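Drakance: Korpus protestantischer Predigten

Der Datensatz enthält 832 Predigten und Flugschriften, die in der Werkstatt Relholm transkribiert wurden. Jede Datei ist einfacher Text in UTF-8. Die Schreibweise der Drucke haben wir behalten, auch wo sie falsch scheint. Texte mit weniger als 300 Wörtern sind nicht aufgenommen.

Stand: 20.06.2021
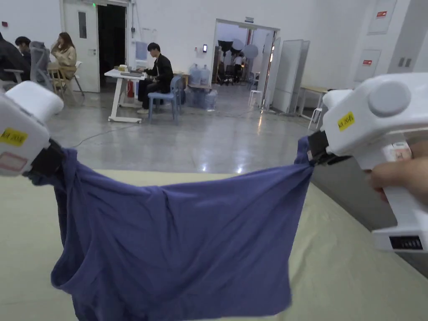
Hajnalka Pap

Bei Fehlern in der Transkription bitte ich um eine Meldung mit Dateiname und Zeile.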